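December 5, 2022
Bench 2, Broltbridge shop
Level 2 charger, pedestal unit from the Woltberg lot

Pulled the front cover and went after the ground fault trips again. Unit has been dropping sessions since September, always early in the charge, never at idle. Log shows 109 trips. Cleared the log after saving a copy to the shared drive.

Insulation test on the output cable, each conductor to ground, connector end open. All good. Flexed the cable at the strain relief while testing, no change. So the cable is off the list for now.

Contactor next. Coil is rated 24 V and gets it. Contacts have light pitting on one pole, the other is clean. Dressed nothing, left as is. Pull-in sounds normal.

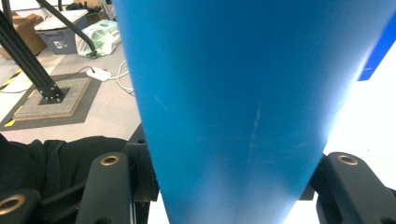
Blue piece in the gripper, scuffs near the middle.

Control board: swapped in the Flerkano board from the spare unit and ran it on the load bank for 4 hours. No trips. Put the original board back and it tripped on the second session. Repeated the swap once more with the same result. The current sensor on the original board reads a small offset with no load and the offset climbs as the enclosure warms up. I think the drift plus normal leakage from the car side is enough to cross the threshold.

Not sure yet if it is the sensor itself or the reference feeding it. Lại firmware build is the same on both boards, so I don't suspect the code. Checked the trip setting anyway, matches the sheet.

To do:
Measure the reference cold and again after a full warmup.
Order 2 sensors, same part number as the spare board.
Torque the line lugs before the cover goes back on. They are only hand snug right now.
Tag on the breaker stays until that is done.

Spare board is in the antistatic bag on the top shelf. Please leave it there, the unit at the parking deck may need it.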